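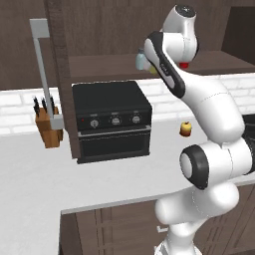
**Incomplete bulk download of the Pešek elevation tiles**

Our department is preparing a regional elevation map from the Pešek orbiter tiles held in the Cavex archive. The manifest for the region lists 1,224 tiles. The bulk request, however, delivers exactly 1,000 and then reports that the job is complete. No error message is displayed, and the log contains no warning. The request was repeated in October with the same result. A further difficulty is that the tile names do not show which part of the surface they cover. On a wooden shelf, a small pale blue bottle with a white cap can be found at a glance; a missing tile in this collection can be found only by opening the label files one at a time. I should be grateful for advice on two points: how the remaining tiles may be obtained, and whether the manifest may be relied upon as a complete list.

For reference, the request was submitted through the Butby client, using the default settings. The output folder was empty before the job began, and there is ample disk space.

Posted by Manolis Kouris

---

**I-seul Min**

The behavior described is the expected result of the page limit in the Butby client. A single request returns no more than 1,000 records. When the limit is reached, the client closes the job normally and marks it as complete, and for that reason no warning appears in the log.

To obtain the remaining tiles, please proceed as follows:

1. Open the saved request and set the page size to 1,000.
2. Set the page number to 2. Do not change the sort order between pages, or some tiles may be delivered twice and others omitted.
3. Direct the output to a new folder.
4. Compare the combined file list with the manifest before moving the files together.
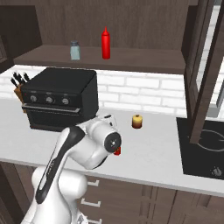
The comparison in step 4 should be made on the product identifier and not on the file name. File names were shortened when the collection was transferred to the present server, and the older manifests still carry the long form. The identifier is found near the top of each label file and did not change.

With regard to the second point, the manifest is complete for the version of the collection stated in its header. If the version in the header is older than the version shown on the collection page, a new manifest should be requested.

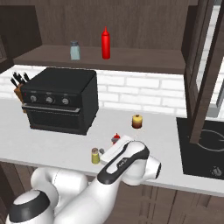 **Noreen Tierney**

The paging advice above is correct, but I would not rely on the manifest without a further check. In our copy, 58 tiles had labels that gave the earlier projection, although the data had been reissued in the new one. The counts agreed and the checksums passed. The problem came to light only when the map was assembled and the edges of those tiles did not meet their neighbors.

The support desk replaced the labels on request - the data files themselves were sound. I suggest searching the labels for the projection keyword before any processing is started.

---

**Gyu-bin Myung**

Use the Goltovitz mirror. It has no page limit as far as I know. It may be behind the main archive by a version, so check the date.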